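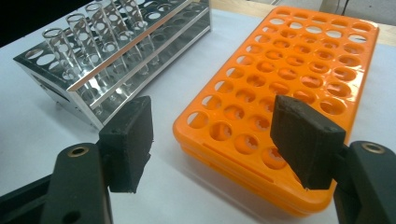 Steel rack on the left, orange plastic one on the right.

## Steel or plastic test tube racks for a small shared bench?

**Posted by mudpuddle_lab**

Hi all! I look after the bench at a little water testing club in Skarnton (we do pond samples, well samples, whatever people bring in a jar) and I've been told I can finally replace our sad collection of racks. We got by for years on a wire thing with half its coating gone.

So now I'm trying out a couple of kinds next to each other, and I can't make up my mind. The steel one looks great. It's got that mirror finish and I feel like a proper scientist standing next to it. But glass going into a metal hole makes a noise I do not love, and when the overhead lights are on I have a hard time telling which holes are empty. The shine goes everywhere.

The orange one is kind of ugly and I keep reaching for it anyway. I can find it from across the room! My worry is whether plastic will hold up. We wash everything in hot water, and people are not gentle with it.

A few things that might matter:

- All our tubes are plain glass with a rim at the top, no caps.
- The bench has a white top, so clear tubes pretty much vanish on it.
- We have 444 tubes in drawers at the moment, but only a small fraction are ever out at the same time.
- Two people often share the bench, one moving tubes from one rack to the other while somebody else writes things down.

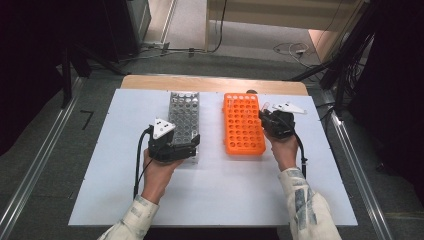
**Posted by Grímsdóttir**

Get both and give them different jobs, that's what I'd do. We had the same argument at my old workplace and wasted most of a spring on it. Steel is for tubes that have been washed and are waiting, plastic is for tubes with a sample in them. After a week your hands know it and you stop mixing up clean and used, which in my experience is a far bigger headache than scratches or noise.

About the hot water: check what kind of plastic it is before you do anything. Polypropylene is usually fine in a hot wash and a lot of it can go in an autoclave too. Polystyrene will warp on you, and acrylic doesn't like much heat either. Look for a recycling mark or a letter code on the underside. If there's no code anywhere, wash it warm by hand and leave it at that.

Steel has its own trouble. Bleach is bad for it. If you soak your racks in bleach, rinse them really well and dry them the same evening, or you'll get little brown freckles around the holes. Ask me how I know.

For the shine, I laid a strip of dark blue paper under the rack. Cost me nothing and the empty holes show up right away. It helps with clear glass on a white bench too, so you might try that before you spend money on anything.

> **mudpuddle_lab:** Dark paper! I have a whole roll of that. Trying it tonight.

**Posted by jarsandlids**

plastic. steel is too loud and too expensive. I paid 40 for mine and it's in a cupboard

**Posted by Jimora**

I'd throw a third option in, the clear acrylic kind. I know, I know, one more thing to choose from. But you can see the whole tube from the side, all the way down to the second tier, so checking levels or whether something has settled is much easier. With a solid block you have to lift every tube out to look at it, and lifting is when I drop things.

Downsides: it scratches if you so much as look at it wrong, and keep alcohol wipes off it, they can craze the surface. Mild soap and a soft cloth. I wouldn't use it for the everyday knocking about, I'd keep it for the tubes people need to read.

Whichever you buy, measure your tubes first, and measure at the rim as well as the body. I once ordered racks with holes 2 mm too wide and every single tube leaned over like it was tired. It drove me up the wall until I gave them away. A tube should drop in with no push and stand up pretty straight once it's down.

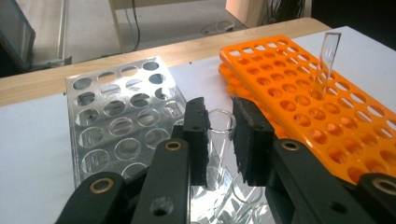

## Related threads

- Getting hard water film off glass tubes
- Can I label glass with a grease pencil and still wash it?
- Drawer dividers for tubes, homemade or bought?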